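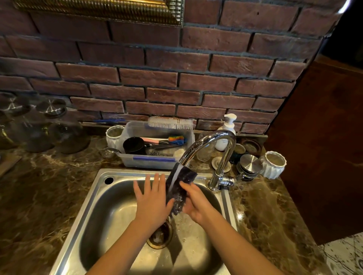
Kitchen sink, water running, gooseneck faucet.

Flistness Homeowners Board > Utilities > Water use up, can't find the leak

millrace_rd
Posted 15 January 2018
Our last two water bills were a lot higher than normal and I would like some ideas before I pay anyone to come out. It's two adults, no pool, no irrigation, and nothing has been hooked up to the outside spigots for months. The house is on a slab. We have an Ackah water softener that came with the place and I have no paperwork for it.

I read the meter last night before bed and again at 6 this morning. The last three digits were 970 and then 977. It reads in gallons. We didn't use any water overnight that I know of, no dishwasher or washing machine and no bathroom trips. I checked under both bathroom sinks and the kitchen sink and everything was dry. The kitchen faucet does not drip.

Water company says the meter is fine. They didn't come look at it, they just said it's fine.

tablesaw_and_tea
Seven gallons overnight is a toilet. Put food coloring in the tank, wait half an hour without flushing, and look in the bowl. Do it for every toilet in the house including the one you never use. Flappers are cheap.

northlot14
It's the softener. How often does it regenerate? A lot of the older ones are on a plain timer and they run in the middle of the night whether you used water or not. If the drain valve doesn't seat all the way it will trickle to the drain all day long.

tablesaw_and_tea
A full regeneration would be way more than 7 gallons. So it didn't regenerate that night. Toilet.

northlot14
I said trickle. Read the second half of my post.

millrace_rd
Did the food coloring in both toilets, green in one and red in the other. Left it 45 minutes. Bowls are clear.

The softener has a dial on the back with pins sticking out and I don't know what they mean. The drain line goes into the wall behind the washing machine so I can't see the end of it.

culvert_view
Before you blame either one, shut the valve at the house and see if the meter still moves. If it does, the leak is in the line between the meter and the house, and that is your side to fix. Ours was $424 to patch and the yard was never wet. It went straight down into the gravel.

If the meter stops, turn the house back on and put the softener in bypass. Then read again after a few hours. You can narrow it down in one evening without any tools.

Also I would not worry about the kitchen. People always start cutting back there and it makes almost no difference. We switched to wiping the counters with a cloth and filling a bowl for the dishes, and I couldn't find it on the bill.
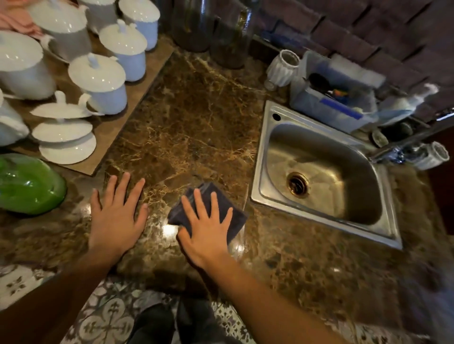
hardwater_hank_no
Disagree on the kitchen making no difference. We kept track for a whole May when I was home on leave. Leaving the tap going while washing up was a bigger share than the showers, because the showers have low flow heads and the kitchen doesn't. It wouldn't explain a meter moving overnight, but if the OP wants a smaller bill it counts.

culvert_view
Depends on the household I guess. Two people with a dishwasher, I still say it's small.

millrace_rd
Did the test. House valve closed for two hours, meter did not move at all. So not the line out front, thank you, that was the one I was dreading.

Softener in bypass overnight: no movement. Took it off bypass this morning and the little triangle on the meter started turning very slowly with nothing running. So it looks like northlot14 was right.

I called Skirnomari Plumbing and they quoted $543 to replace the valve head. They said they don't rebuild them.

northlot14
Don't pay that yet. On the Ackah units the seals and spacers come as a kit and it's four screws and a clip to get the piston out. Pandari Supply on the county road used to stock them. Call first and have the model number off the sticker under the lid. Relieve the pressure before you pull anything apart.

tablesaw_and_tea
OK, not the toilet. I would still replace the flappers if they are original.

On the rebuild, I did one of those and it took me a whole Saturday and it leaked again in a year. If the tank is as old as the house the resin is probably shot too. Price a new unit before you put money in that one.

northlot14
Mine has gone six years on one kit. Did you grease the seals?

tablesaw_and_tea
Yes with silicone grease.

hardwater_hank_no
Can you just leave it in bypass while you decide? We went without one for a few months. The shower glass got spotty and the coffee maker needed vinegar more often.

millrace_rd
It's in bypass now and staying there this week. Pandari has the kit but wants to know if the valve is the gray or the black one. I'll look when I get home.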